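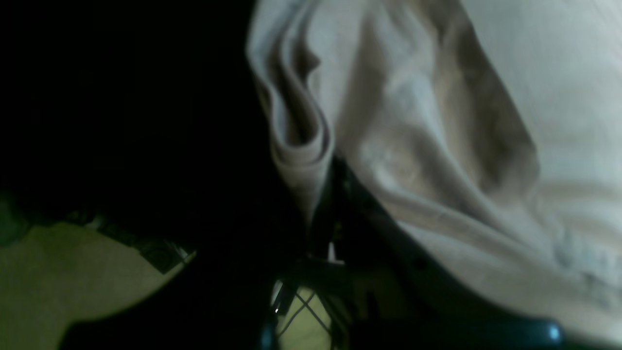

I went to the open evening at the Didwood animal shelter in October expecting a sales pitch, and I mostly got one. Primo Serra, who runs the place, told us the new wing cost less than planned, then wouldn't say what the plan was. The laundry talk was better. Each kennel gets a change of bedding every morning, and a pale, crumpled cloth like that one takes up more room in a machine than you'd think.

The brochure claims 937 adoptions last year. I asked how many of those animals came back. Waqas Virk at the front desk said he would look it up and took my email. I'm still waiting.

The cat rooms were clean and quiet. The dog side has 33 kennels, and we were walked past them at a pace that made reading the cards impossible. A Kamness air system is supposed to keep the smell down. It does, near the door. At the far end, less so.

Would I adopt there? Maybe, after a second visit in the daytime. Parking is on the street and the gate sticks.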